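Campagne d'essais de décembre, plateau de manipulation textile

# Cherchons opérateurs et opératrices pour départager deux pinces (et, accessoirement, leurs partisans)

L'équipe est coupée en deux depuis le printemps. D'un côté, les gens qui ne jurent que par la pince Fuvis, à doigts longs et à fermeture franche. De l'autre, ceux qui préfèrent la Stullitz, plus courte, plus souple, et dont la documentation existe en une seule langue que personne chez nous ne lit couramment. Les deux camps ont des courbes, des tableaux et une mauvaise foi comparable. Il nous faut des mains extérieures.

Grastley recrute donc 12 personnes pour une campagne de téléopération : vous conduisez deux bras à distance de bras, vous pliez du linge, et vous nous dites ce que vous en pensez. On vous paie pour ça. Vos proches auront du mal à le croire.

## Ce qu'on compare

- deux pinces, Fuvis et Stullitz, montées en alternance sur la même paire de bras ;
- deux emplacements de caméra de poignet, l'un près des doigts, l'autre reculé ;
- deux versions du contrôleur Ghumman, l'ancienne (connue pour sa lenteur) et la nouvelle (connue pour ses nouveautés).

L'ordre de passage est tiré au sort. On ne vous dira pas quelle version du contrôleur tourne. Pour la pince, le secret est plus difficile à garder, vu que vous l'aurez sous les yeux toute la séance.

## Le travail

Une séance dure une demi-journée. Elle commence par 50 minutes de prise en main sur des torchons, qui pardonnent beaucoup. Viennent ensuite les vêtements : étaler, retourner, ramener une manche, plier, poser sur la pile. Chaque essai est noté à la fin par vous (confort, précision ressentie, envie de tout lâcher) puis par quelqu'un de chez nous, qui regarde le pli et se tait.

Sur l'ensemble de la campagne nous visons 200 essais exploitables. « Exploitable » signifie que les enregistrements des caméras sont complets et que le bouton d'arrêt d'urgence n'a pas servi. Si vous appuyez dessus, vous avez bien fait, on recommence, et personne ne soupire en votre présence.

Vous remplirez aussi un questionnaire de 17 questions. La dernière est ouverte. Les réponses les plus utiles que nous ayons reçues à ce jour tenaient en une ligne, dont « le doigt gauche ment ».

## Profil

Aucun diplôme demandé. Une expérience de la robotique n'est ni requise ni rédhibitoire, mais signalez-la : nous voulons un groupe mélangé et les habitués arrivent avec des réflexes qu'il faut pouvoir isoler dans les résultats.

Il faut en revanche :

- être majeur et pouvoir rester assis ou debout devant un poste pendant une demi-journée, pauses comprises ;
- une vue correcte, avec ou sans lunettes ;
- comprendre des consignes de sécurité en français et les appliquer même quand elles paraissent exagérées ;
- accepter que vos commandes et les images des caméras soient enregistrées. Le son ne l'est pas, ce qui vous laisse une certaine liberté d'expression.

Savoir plier une chemise est un plus. Notre collègue Leobardo Aguirre, qui a écrit le protocole, ne sait pas, et le protocole s'en ressent par endroits.

Nous ne pouvons pas retenir les personnes qui ont travaillé pour Fuvis ou pour Stullitz, ni celles qui ont déjà un avis arrêté sur la question. De ces dernières, nous avons notre contingent.

## Conditions

- Deux séances par personne, en décembre, le matin à 9 h ou l'après-midi à 14 h, au choix selon les places.
- Indemnité forfaitaire versée après chaque séance, même si elle est interrompue par une panne. Son montant figure dans la notice d'information, envoyée avant tout engagement.
- Frais de transport remboursés sur justificatif.
- Café à volonté. Nous avons aussi comparé les cafetières, sans protocole, et le résultat est contesté.

Vous pouvez arrêter à tout moment sans donner de raison. Les données de vos essais peuvent être retirées sur simple demande jusqu'à la fin de la campagne.

## Candidater

Écrivez à Jaqueline Villaseñor, au service des essais de Grastley, avec pour objet « Pinces décembre ». Trois ou quatre lignes suffisent : vos disponibilités, votre main dominante, votre expérience éventuelle du pilotage de quoi que ce soit (drone, pelleteuse, poussette double). Pas de CV, pas de lettre de motivation. Une passion déclarée pour le linge sera lue avec bienveillance et un peu d'inquiétude.

Les réponses partent dans l'ordre d'arrivée. Si le groupe est complet, nous gardons votre message pour une campagne suivante, sauf avis contraire de votre part. 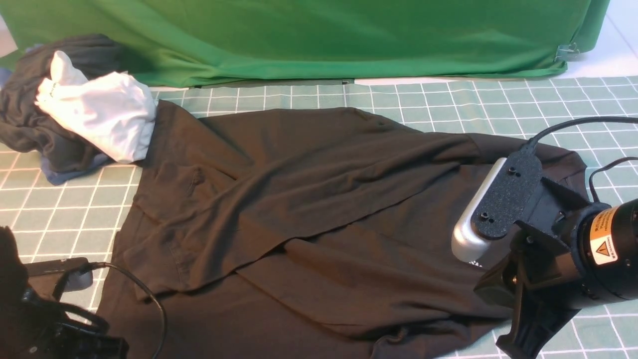

Le vêtement sombre est l'épreuve sur laquelle les deux camps ont le plus d'arguments. Un torchon clair se laisse lire de loin, tandis que du tissu presque noir posé sur lui-même oblige à chercher le bord à l'ombre qu'il fait. Avec une longue bande en travers des autres épaisseurs, comme sur cette table, la question est de savoir si les doigts noirs de la pince en prendront une couche ou deux, et le quadrillage de la nappe n'aide que là où le vêtement ne le couvre pas. C'est sur ce genre de prise que nous attendons vos notes les plus sévères. Le tas de linge chiffonné, au fond à gauche, peut attendre son tour.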